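May, shop notebook, buggy no. 3

Started 7:40. Kieran McGrath was already under the car when I came, so I took the rear suspension and he kept the front. We have to be ready for the Drarov stage and I am not happy yet with the left rear.

Last test run: Solène Tanguy drove 183 km with Palesa Mnguni reading the notes. Solène complained that the back steps out to the left on fast gravel, always left, and more after the fuel goes down. I first suspected the tires. Changed them side to side, same complaint. So it is not tires.

Measured both rear springs on the bench. Right one is 605 mm free length, as it should be. Left one is 6 mm shorter. I measured it again after lunch with the other ruler and got the same. It does not sound like much, but the preload on this side was also set by the old spring, so the two errors add together. I have ordered a pair from Lecomte and will not mix old and new.
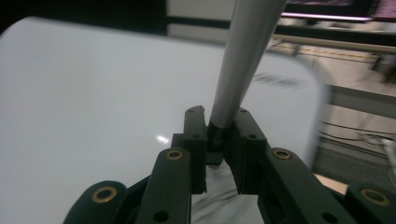

Gray rod with the black collar, held at the lower end.

Trailing arm bushings: left inner is worn oval, I can move it by hand. Pressed in a new one. The press needed more force than I expected, so I took it out again, cleaned the bore with fine paper and pressed it a second time. Better. Torque the bolt only when the car stands on its wheels! I forgot this last year and we destroyed two bushings in one weekend.

Shock oil: Florian Lemaire wants the thinner Kumerex. My opinion is we should not change oil and springs on the same day, because then we do not know which one helped. He agreed, but he was not very pleased. We try his oil after the next test.

Kieran found a small crack in the skid plate, near the second mounting hole. He drilled the end of it and will weld tomorrow. Please nobody take the plate from the green bench.

Also the rear light plug is full of dust again. Cleaned, greased, taped. Eva asked for a photo of the connector for the parts list — I have not sent it, remind me.

Open:
springs from Lecomte, call if no answer by noon
alignment after the springs, full fuel and then half fuel
ask Jarmo Lahtinen if his scales are free
left rear brake hose is close to the arm at full droop, look again with the wheel off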